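Badeck Laundry Handling Project
Minutes of the May data collection meeting
Small workshop, Drultham building, 2:00 p.m.

Minutes of the previous meeting accepted, with one correction: the spare gripper pads are kept at Drultham, not at McIver.

1. Episode count
The drum unloading set now stands at 409 accepted episodes. That is a big jump from the last meeting and the room was very pleased with it! A further 178 are waiting for review. The bench folding set hasn't grown this month, as both operators have been on the drum, and everyone was happy to leave it that way until the drum set is in better shape.

2. What the new episodes look like
We watched a batch on the big screen. The wrist view is doing a lovely job inside the drum. Even in dim light you can follow the fingers down into the cloth, and the grasps on towels are getting smoother with every session. Dark fabric is still the hard part: folds go nearly black and it is tough to tell where one piece stops and the next begins. Agreed that we want more of these, and especially more with a light piece lying behind a dark one. Operators to stop picking out the easy towel first every time.

3. Failed grasps
Long and lively discussion. Up to now, episodes with a dropped item have been thrown out. The proposal was to keep any episode where the operator drops the cloth and then goes back and gets it, with the drop marked in the label. Agreed, starting with the next session. Episodes that end on a drop still go in the reject folder.

4. Labels
Botden has been filling in "item" with whatever the operator typed, so we have "towel," "Towel," "twl" and one "green thing." Pick list to be added before the next session. Color goes in its own field. Two-item grasps get their own tag, and this is one we're excited about, as the last trained version had no idea it was holding two things.

5. Lighting
Request from McIver for a lamp at the drum opening. Mixed views. A lamp would make review quicker, but the machines we're aiming at won't have one. Decision: 3 sessions with the lamp, the rest without, and the lamp noted in the session log.

6. Operator comfort
The new armrest on the control station is a hit. Breaks stay as they are. A second chair would be welcome.

Actions
Drultham: review the waiting episodes; order gripper pads.
Botden: pick list, color field, two-item tag.
McIver: bring the lamp and a bag of dark mixed laundry (sheets too, please).

Next meeting in June, same room, 2:00 p.m.

Attached to item 2, wrist view, dark item in front of a light one:

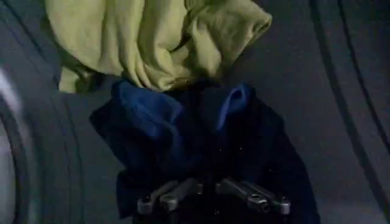

Comment received from McIver on the draft minutes: we're all for keeping the drops, but please could the label say whether the cloth fell inside the drum or out on the floor? Those are very different recoveries, and we'd love to train on them separately. Sheets are no problem, we have plenty.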